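Tusesine Community Kitchen
Baking Day Safety Checklist, with comments
Checked by: Nikola Pietrzak
Date: 28 July 2023

Go through the list before the first oven is switched on. Mark each line OK, Fix or N/A and write a comment if it is anything other than OK.

1. Ovens

Door seals clean and unbroken: OK
Racks slide without catching: Fix
Comment: Lower rack in the left oven sticks halfway. Do not use it for full muffin tins until the runner is replaced.
Oven thermometer agrees with the dial: Fix
Comment: Right oven reads 50 degrees F over the setting. Second check in a row with the same result. Tag is on the door.
Dry oven mitts, no holes: OK

2. Work surfaces

Wiped down, then sanitized: OK
No chips or cracks where dough is rolled: OK
Scrapers and rolling pins stored off the surface: OK
Comment: Let the sanitizer air dry. Do not towel it off. Flour goes down only when the surface is dry.
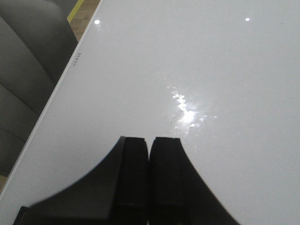
Mikkel Lykkegaard: Can we add a line about the order of work? Last time the nut loaf was shaped before the plain rolls, and the whole surface had to be done again. I would put nut doughs last every time.

Agreed, added as the next line.

Nut and seed doughs scheduled last: OK

3. Ingredients

Flour bins closed and labeled with the date opened: Fix
Comment: Rye bin has no date. I threw out what was left and washed the bin.
Eggs in the refrigerator, 40 degrees F or below: OK
Butter for the day taken out no more than 2 hours ahead: OK
Allergens listed on the board: OK
Comment: Almond extract was missing from the board. Written in before baking started.
Raw flour and batter not tasted: OK
Comment: This includes cookie dough made without eggs.

4. Mixers and small equipment

Stand mixer unplugged before the bowl or beater is changed: OK
Cords clear of the sink — both sides: OK
Beater guard in place: OK
Comment: Guard clip on the Priritz mixer is loose but holds. Look at it again in November or sooner if it slips. 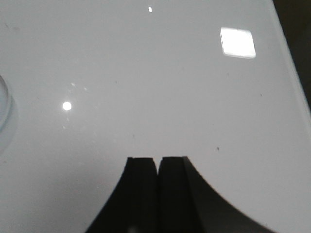 Food processor blades are washed by hand, one at a time, and never left in a full sink. Blades go back in the marked drawer with the covers on.

Blade covers all present: Fix
Comment: One missing. Genowefa Zieliński is ordering a new one.

5. Closing

Ovens off and doors left open a crack: OK
Cooling racks empty, leftovers wrapped and dated: OK
Trash and compost out: OK
Fire extinguisher gauge in the green: OK

Open items: left oven runner, right oven thermostat, blade cover. Right oven stays out of use until Alaric Ambrose has signed the tag.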